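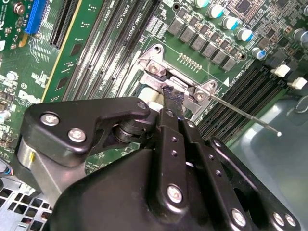
Green motherboard, very close.

10/31/24

Rain since the morning, so I stayed in Gindlow and finally wrote down what I spent on the old computer and on other things. In May I promised to myself to keep a small household book, and I kept it for 3 weeks. Now I begin again. The heating will cost more this winter, the letter from Cemska says up to 60 a month. I read it two times to be sure that I understand it.

I also made soup from the last pumpkin. It was too sweet, but with vinegar I could eat it.
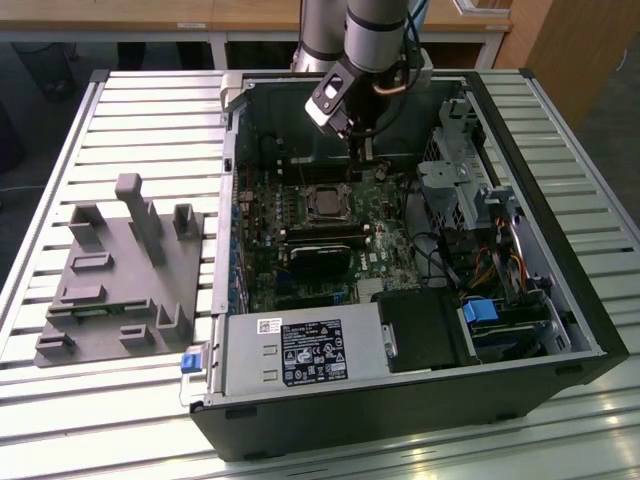 Evening

The children came to the door for candy. I bought 50 pieces and I have nine left, which I will eat myself, I know it already. One small ghost said "thank you" to me in my own language and I was so surprised that I forgot to answer. I came to this country in 2000 and such a thing still makes me soft for the whole evening.

After that I sat with the dictionary and looked for the difference between "thrifty" and "stingy."
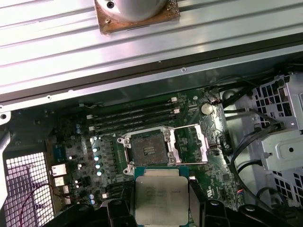

I think my mother was the first one and my aunt the second one, but both would say the opposite. Tomorrow I must pay the rent and bring back the library books, and call about the window which does not close.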